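Hosia Swim and Sauna: Your Questions, Answered at Some Length

We get a lot of the same questions at the front desk, and we love them all, but on a busy Wednesday evening the line can reach the shoe rack. So we sat down with a pot of coffee and wrote out our answers. If yours is missing, please do come and ask, and we'll very likely add it the next time we update the page.

Do I have to be a member to swim?

No, you're welcome any time the lap pool is open to the public. Day passes are sold at the desk and cover the pool, the showers and the warm room (that's the tiled room with the long bench, and yes, you can bring a book in there, though the pages do go a bit wavy). The sauna is for members and their guests only. It seats a handful of people comfortably, and we have 370 members now, so we've had to be firm on that one.

How do I join, and is there a waiting list?

Sometimes there is and sometimes there isn't! It tends to fill up after New Year's and clear by spring. Pick up a form at the desk, or call and we'll mail you one. We'll ask for an emergency contact, and we'd like a real one, please, a person who answers the phone.

I haven't swum in years. Will I be in everyone's way?

Not a bit. The lane nearest the windows is the slow lane, and it's the friendliest one in the building. You can stop at the wall for as long as you like, you can do breaststroke with your head up the whole way, and you can walk if walking is what you feel like doing. Béla Szabó teaches a small refresher group for adults in that lane, early in the morning before the school groups come in, and he is a very patient man. He'll ask you to put your face in the water sooner or later, but he won't rush you.

Where do I put my things?

In the gray steel lockers. Day lockers are free, and you bring your own padlock. If you forget it (we all do), the desk will lend you one against your car keys or something else you won't go home without. Small padlocks work best, as the thick bicycle kind won't fit through the loop on the door.

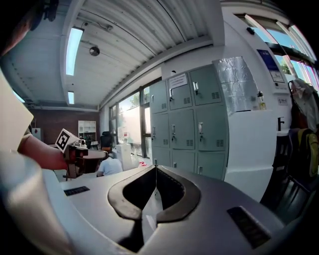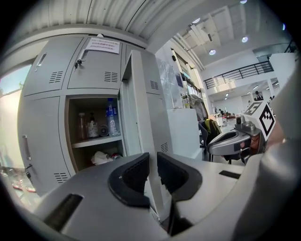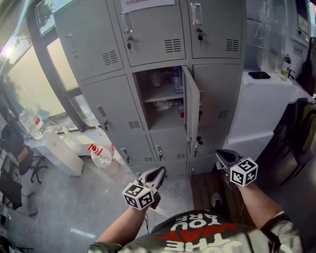 Can I rent a locker and leave my stuff in it?

Yes, and plenty of people do. A rented locker is $24 for the season, and you keep the same one until you give it up. Please don't leave a wet suit in there over the weekend. We mean this with great affection, but your neighbors have noses. If you stop renting and forget to empty it, we'll call you twice, then bag everything up and hold it at the desk for a month.

What about valuables?

Leave them at home if you possibly can. Rings especially. They slip off in cold water, and we've spent more hours than we'd like to remember peering into drain covers.

Can I bring my kids?

Please do. Children under eight need a grown-up in the water with them, and by that we mean in the water, wet, within reach. Older kids can swim on their own once they've done two lengths for a lifeguard. The sauna is for sixteen and over.

Do I need a swim cap?

In the lap pool, yes, if your hair reaches your collar. Any kind is fine. We sell plain ones in four colors, although the yellow has been out of stock since December and we have stopped promising a date.

Why is the water colder in the morning?

We run the heater harder once the building fills up, so the first swimmers get it brisk. The regulars say they like it that way. If you don't, come after ten, when it's a good deal kinder on the shoulders.

Is there somewhere to eat?

There's a coffee machine and a few tables upstairs, and you're welcome to bring a sandwich. Please dry off first, the chairs have cloth seats.

I left my goggles behind. Do you have them?

Almost certainly. The lost and found box is under the front desk, and goggles stay in it for a month. Tell us the color of the strap, and be ready to wait while we untangle them from everybody else's.

Hosia Swim and Sauna, 532 Kesten Street | Front desk open daily | © Hosia Swim and Sauna, all rights reserved | Back to top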